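Home & Habit
The Laundry Issue

Folding on the Bed

Most homes have a folding place that was never planned as one. In plenty of apartments it is the bed. The dryer is down the hall or down two flights of stairs, the kitchen table has mail on it, and the mattress is the only flat surface big enough to spread out a shirt.

At the Tollcombe, a brick building of small one-bedrooms in Vilport, the laundry room is in the basement and has a single narrow counter. Tenants are asked not to leave clothes on it, so nearly everyone carries a load back upstairs and tips it out on the sheets. We spent part of June there for this issue, looking at what happens between the dryer and the drawer.

Bed folding has a few things going for it. A made bed is wide and soft, and a T-shirt laid on cotton stays where you put it better than on a polished table. The trouble is height. A low platform bed puts the work close to knee level, and after six or seven shirts your back knows it. People who kneel on a pillow beside the mattress last longer than people who bend from the waist.

The other trouble is bedtime. A pile on the bed has to be finished or moved by night, and moved usually means the chair. Some tenants said they like the deadline. Others have a chair that hasn't been sat on since spring.

For a plain T-shirt, the method we saw most often goes like this. Lay the shirt flat and smooth it out from the collar toward the hem. Bring one sleeve and a strip of the side in over the body, then do the same on the other side. Fold the bottom up to the neckline, and once more if your drawer is shallow. Black cotton shows lint, so it helps to give each shirt a shake before it goes down, and to keep dark clothes away from anything fluffy.

Order matters more than technique. Start with the biggest pieces and the bed clears quickly. Start with socks and you can work for half an hour with nothing to show for it. Sweatshirts and pants first, then T-shirts, then the small stuff – and leave a strip of bare sheet at one side for the finished stacks.

You can buy folding boards, of course. The Inora costs a little more than some and folds shirts to one size, handy for open shelves. We tried it for two weeks and went back to using our hands.
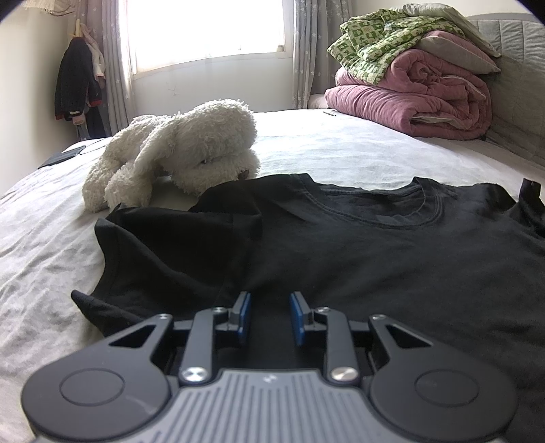
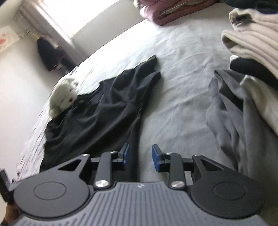

Black shirts and other dark clothes are easier to sort on a pale sheet.

Yammine wrote in after our last laundry story to say that the bed is fine for shirts but hopeless for fitted sheets, which need a doorway, two people and some patience. For everything else, the letter went on, pull the comforter off first, or you will be folding on a hill.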